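Chapter 6
Small Goods on a Plain Surface: Sorting, Setting Out and Storing

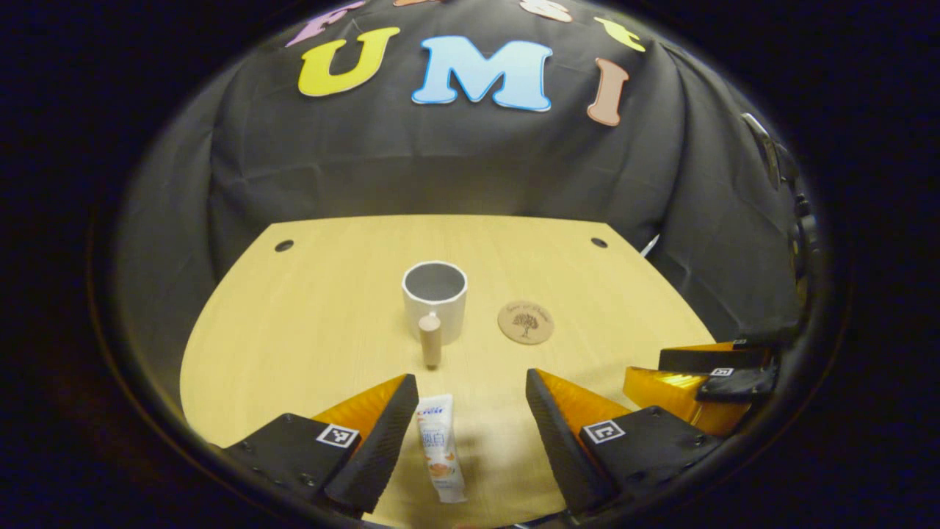
Most household storage problems start with small things. Large items such as chairs, pots and suitcases have only a few places they can go, and people tend to remember where those places are. Small items are moved several times a day, put down on the nearest flat surface and picked up again by someone else. This chapter deals with that second group. It begins with the tabletop, where nearly all sorting is done, and moves on to drawers, shelves and labels in the later sections. A mug, a cork coaster, a short wooden peg and a squeeze tube standing on its cap make a useful first set, as each behaves differently when it is set down. The mug has a broad base and stays where it is put. The coaster lies flat and takes up more of the table than its bulk would suggest. The peg is narrow and upright, and when it stands close in front of the mug the two are easily read as one group. The tube depends on its cap for a base, with the crimped end uppermost.

By the end of the chapter you should be able to sort a mixed group of small goods by at least two different rules, choose a resting position for each item, and write a storage plan that another person can follow without asking you questions. You will need a clear table, a pencil, a ruler and a notebook. The longer exercise in section 6.5 also needs a shallow drawer or tray.

6.1 Terms used in this chapter

Footprint. The area of surface an item covers when it is at rest. A coaster has the same footprint whichever face is up. A tube has a small footprint when it stands on its cap and a much larger one when it lies on its side.

Resting position. The way an item sits when it is let go. Some items have one sensible resting position and some have several. A mug can be stored upright or upside down, and both are common in Australian kitchens.

Clearance. The space left around an item so that a hand can get to it. Beginners often measure the footprint and forget the clearance. A drawer planned this way looks neat on paper but can't be used without taking half its contents out.

Home. The one place an item is returned to after use. An item with two homes will usually be found in neither.

6.2 Choosing the work surface

A sorting surface should be flat, clean and a single plain colour. Pale timber is suitable for most goods. White items can be hard to pick out on a white bench, and dark items get lost on a dark one. Patterned tablecloths should be taken off before work begins.

Look over the table for holes, gaps and raised edges. Many work tables have openings drilled for cables or fittings, and small round goods such as beads, screws and buttons will find them. If the holes can't be covered, keep the smallest items at the opposite end. Curved tables need some care as well. It is tempting to set things out in line with the edge, but the rows then fan apart and become difficult to compare. Rule a straight line on a sheet of paper and work from that.

Leave the part of the table closest to you free. This is the handling area. Items come into it one at a time, are examined, and go back to their group.

6.3 Rules for sorting

A sorting rule is a question that can be asked of every item in the set. Three rules are used in this course.

The first is sorting by use. Drinking things go together, and so do food things, writing things and so on. This is the rule most people follow without thinking about it, and it works well in kitchens and laundries. Its weakness is the item with no clear use, or with more than one. A plain wooden peg might belong to a game, a piece of furniture or a child's building set. If you don't know, put it in a group marked "unsorted" and find out later. Do not guess in order to finish the job.

The second is sorting by shape. Upright round items are placed together, flat items together and soft items together. Shape matters when goods are to be packed, as similar shapes stack or nest. A mug and a peg are both cylinders and would be grouped under this rule, although they have little else in common.

The third is sorting by care. Breakable goods are separated from heavy ones, and food packaging is kept away from cleaning products. In any set where food and cleaning goods are mixed, apply this rule before the other two.

Tubes deserve a separate note. Food, paint, glue, ointment and toothpaste are all sold in squeeze tubes, and from across a room they look much the same. Read the printing before deciding on a group. Where the label is in a language you don't read, a picture on the packaging may help, but ask someone who can read it if there is any doubt about the contents.

6.4 A worked case: the Drindbridge supply room

Tumelo Shabalala manages supplies for the community centre at Drindbridge. The centre had one storeroom, shared by a playgroup, a cooking class and a craft group, and its stock list ran to 4000 items. Most of these were small. Staff were spending nearly 30 minutes setting up each class, and a good part of that time went on looking for things.

Shabalala did not begin with the shelves. In May she cleared a single table and had the contents of the room brought to it one box at a time. Each box was sorted by care, then by use. Only when the whole room had been through this process did she measure anything.

The old shelving, supplied by Grudach, was kept. Its shelves were deep, and small goods had been pushed to the back and forgotten. She bought 40 shallow trays from Kravchuk and placed them so that each could be pulled out like a drawer. Mugs went on a low shelf, upright, in single rows. Coasters were stacked in a tray by the mugs. Tubes of food paste for the cooking class were stood on their caps in a narrow box, well away from the craft glues.

Two changes were made after the first month. The trays had been labelled on the top face, which could not be read from the doorway, so the labels were moved to the front. The box for tubes was also found to be too wide. When a few tubes were taken out, the rest fell over. A divider solved this.

6.5 Exercise: from table to drawer

Collect a mixed set of small goods from one room of your home. Include something flat, something upright and something in a tube.

Set the goods out on a plain table and sort them by use. Record the groups in your notebook. Mix the set again and sort by shape, then compare the two records and mark any item that changed company.

Draw the footprint of each item at full size on scrap paper, using the resting position you intend for storage. Cut out the shapes and arrange them on the base of your drawer or tray, leaving enough clearance for your fingers. Check the height of any upright item before closing the drawer.

Load the drawer and leave it in normal use for a week. Write down each item that was returned to the wrong place. Section 6.6, on the Grerkholm method of labelling, uses this record, so keep it with your notes.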